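Notebookhülle 14 Zoll: Neopren oder Filz?

Tetow
24.03.2021
Suche eine Hülle für ein 14-Zoll-Gerät, Transport im Rucksack. Neopren oder Filz? Budget bis 38 Euro.

Skumix
Neopren. Filz nimmt Feuchtigkeit auf und fusselt in die Lüfterschlitze. Wichtiger als das Material ist die Polsterdicke an den Ecken. Unter 2 mm bringt das bei einem Sturz auf die Kante nichts.

Jisis
Widerspruch. Dichter Wollfilz hält Spritzwasser kurzzeitig gut ab, meiner ist seit Mai im Einsatz. Fusseln hatte ich nur in der ersten Woche. Neopren staut dagegen Wärme, wenn das Gerät im Standby aufwacht.

Skumix
Das ist ein Problem der Energieeinstellungen. Ruhezustand statt Standby, dann bleibt es in jeder Hülle kühl.

Lei
Auf den Reißverschluss achten. Umlaufend ist praktisch, ohne innere Abdeckleiste verkratzt er aber die Gehäusekante. Bei mir waren es 2 Kratzer am Deckel. 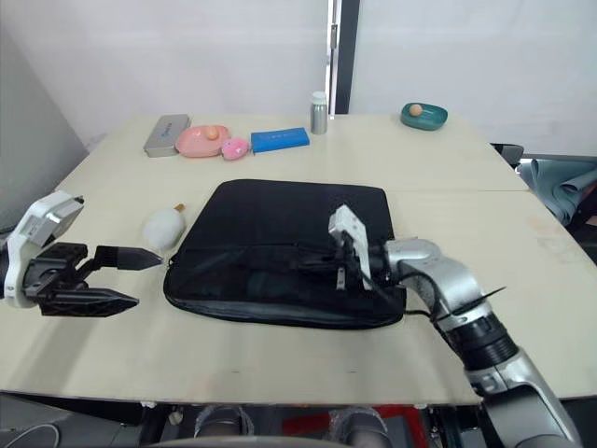 Flache Hülle, schwarz, gepolstert, Reißverschluss am Rand.

Tetow
Von der Bauform her passt das. Innenmaß?

Lei
Messe ich nach. Rechne je Seite 2 mm Luft ein, sonst klemmt es an den Ecken.

Jisis
Ich bleibe bei Filz mit Lasche. Da verkratzt nichts.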